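Two arms, one thin plate, and the number I didn't expect

Posted Nov 29, 2023 by the Prulton bench blog
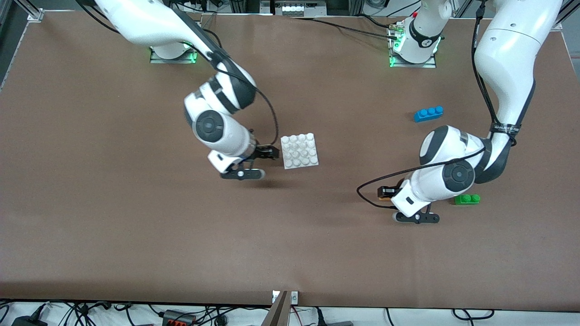
Quick one, write-up is due and I've had too much tea. The question we've been stuck on since September is whether it helps to train the grasping part on its own before letting both arms loose on the full build. Old way, one big policy, whole job from start to finish, 183 demos. New way, same demos but chopped at every grasp, and the grasp bits get their own training first. Sounds small. Isn't. The white plate is what kills the old policy every time, it's flat and square and it sits skewed on the table, so the fingers have to come in at its edge at the right angle or they just skate over the top. Blue and green bricks, much less bother.

Results then. 100 tries each. Old way got the plate 62 times. New way missed it 8 times. I ran the scoring script again becuase I didn't believe it. Same answer.

Caveats, loads. One table, one colour of table, same lighting. And the second arm still dithers, hangs about over nothing waiting for the first to finish, which costs time. Tried the chopping idea on the handover step as well and it got worse, no clue why. Might be where we put the cuts. The Nishimura set-up cuts on finger force and ours cuts on finger position, so thats next.

Taking all this to Garkbridge if the slides get done. Code once I've tidied it, dont ask when.

Recent posts
Cable drag and why the wrist keeps drifting
Estitz trip notes
Demos: how many is enough?

We use cookies to remember your settings. Accept / Manage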